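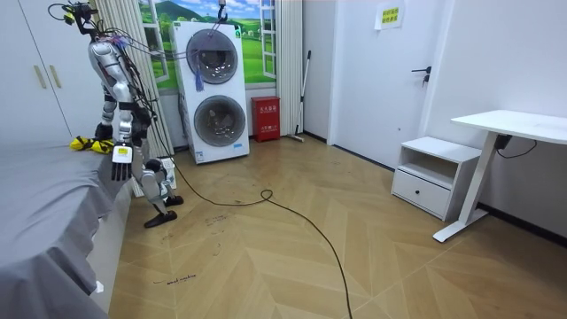
Participate in Research | Paid Studies

Home Studies People Publications Visit Us Contact

Participants needed for a study on teaching household tasks to humanoid robots

The Ostberg Laboratory in Goltville is looking for adults to take part in a paid study on how people correct a robot while it handles laundry. You do not need any background in robotics or programming. The study is led by Marion Cowie and Raphaël Arnaud.

Why we are doing this

Our robots learn by copying. An operator guides the robot through a chore, the movements and camera views are recorded, and a control program called Flulidine is trained on the recordings. In our last round we trained it on 224 recordings of one chore, moving a piece of clothing between a basket and a bed. The program handled the reaching part well. Most of its mistakes came in the moment right before or right after the fingers closed, when it took hold of too little cloth or let go too early.

We then tried a different method. In place of more full recordings, a person watched the robot work and stepped in only when they thought a grasp was about to fail. Those short corrections were added to the training set. The retrained program dropped clothing less often, but all the corrections came from two members of our own staff. We want to know if people who have never worked with the robot give corrections that are as useful.

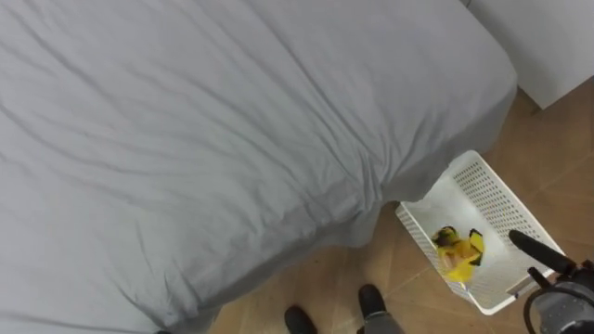 Timing is the main thing we measure in this study. Stepping in early costs the program a chance to fix its own approach, and stepping in late leaves it with a bad grip to recover from. You will watch the task through a view like this one, with the basket on the floor by the corner of the bed and a gripper finger just over its rim, and you will decide if the robot should carry on. Some people press the stop pedal at this point and some wait until there is contact. We do not tell you which is better, and there is no score. Lucero Giraldo will sit with you through the first trials and answer questions about the controls.

What you will do

You will come to the lab for 4 sessions on separate days, each lasting 3 hours with breaks. In the first session you learn the pedal and the hand controls and practice without recording. In the others you watch the robot work and correct it when you see fit. After each block you fill out a short form on what you saw and why you stepped in. The clothing varies, including striped and plain items, thick and thin ones. Sheets and bedding are covered by a separate study run by Walter Zapata and are not part of this one.
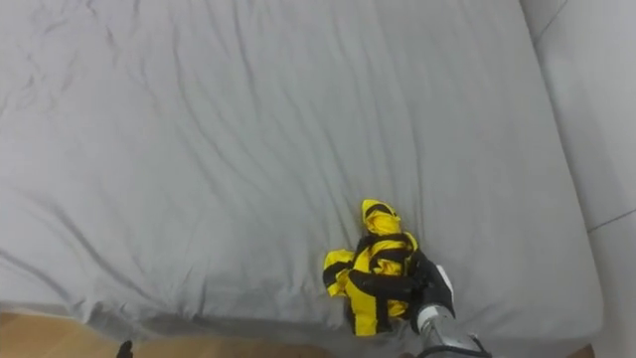
Who can take part

You must be 18 or older, have normal or corrected vision, and be able to use both hands and one foot for the controls. You should be comfortable reading and speaking English. People who have worked with our robots before, including anyone who took part in the Chávez pilot, cannot join this round. Left-handed participants are welcome and we would like more of them.

Payment and scheduling

You are paid for each session you attend, at the end of that session. If you decide to stop partway through the study you keep what you have been paid. Sessions run on weekdays and on Sunday afternoons. Parking behind the building is free.

Your data

We record your control inputs, your forms and the robot's camera views. Your name is kept apart from the recordings. You can ask us to delete your data at any time until the final training run in December.

How to sign up

Write to Marleny Ñahui, study coordinator, through the contact page, with "laundry corrections" in the subject line. Include the days you are free and which hand you write with. She will send you the consent form to read before your first visit.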